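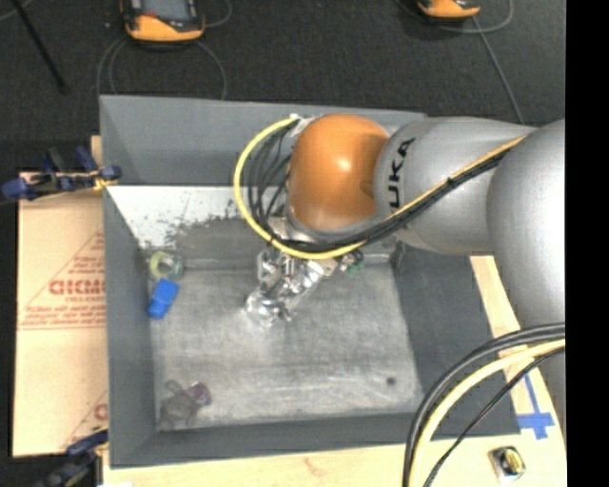

An orange and grey arm over a bin of odds and ends, with its gripper near the bin floor.

Newsletter > Shop Floor > Can It Do The Job Yet?
March | Feng-yi Yuen

Every few months somebody forwards me a clip of a robot tidying up and asks whether we should still be hiring for the sorting bench. My answer hasn't moved much. Hiring is still open.

Take mixed bins, the dullest job we have. You reach in, grab the roll of tape, toss it in the tape drawer, grab the next thing. A new starter at Sidberg gets through 600 pieces before lunch and complains the whole time. The Dultemine people told me their arm managed 60 in the same stretch, on a good morning, with a technician beside it. I asked what happened on a bad morning and got a brochure.

Hard, boxy items seem to go all right. It's the soft stuff I'd want to see, anything that sags when you pick it up or has gone nearly the same colour as the metal under it. Clear plastic too. And small things shoved up against a wall, where a person just drags them out with a fingertip without thinking about it.

Then there's the bill. Poon quoted us for an arm, a gripper and 20 days of set-up, and the quote left out guarding, spare cables and whoever gets called when it stops. Mernard says its version will fold tea towels as well. I have 107 tea towels in the staff laundry and would love to be proved wrong, so the offer stands: bring it in, leave it alone with our bin for a full shift, and let me pick what goes in.

No takers as of this issue. If your shop has one earning its keep on mixed parts, write in and tell me what it drops.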